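June, by the Clornoswood blog desk

The Ulik dresser after a winter of use

I bought the Ulik from Uvia because I was tired of living out of boxes. My bedroom is up under the roof, which means the stairs are narrow and everything has to come up in pieces. So I wanted a flat pack, I wanted real wood fronts, and I wanted it to stop wobbling at some point in my lifetime!

The first thing to say is that the boxes are heavy. There are two of them, and the big one weighs 50 pounds. I got it to the landing and then sat on it for a while with a glass of water. If you have a friend who owes you a favor, call them before you start.

Putting it together took me 4 hours with one coffee break. The booklet is all drawings and most of them are fine, but step 5 shows the drawer rails from behind and I put two of them on upside down (then took them off, then did one of them wrong again). The screws are good quality and nothing stripped. I used my own Dudás screwdriver because the little key in the bag hurts your palm after the first dozen turns.

Placement was the part I fretted over. Low walls eat up so much space, and you have to think about where your head goes when you bend down for socks. I ended up measuring from the lowest point of the slope and leaving myself a hand's width to spare. 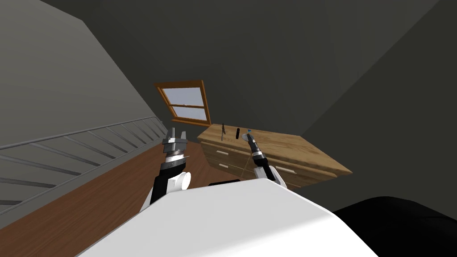
How it has held up

Pretty well! The drawers still run smoothly, even the bottom one, where I keep sweaters and shove it closed with my foot. The top has picked up one pale ring from a mug – my fault – and a bit of furniture wax mostly hid it. The back panel is thin and I wish it weren't, though you never see it.

My one real gripe is the handles. They loosen every few weeks and you have to open the drawer to get at the screws. A drop of glue would probably fix it and I keep not doing it.

Would I buy it again? Yes, but I'd pay for delivery to the room.

Get our home and furniture notes by email. Unsubscribe whenever you like.

© Clornoswood. Contact us | Back to top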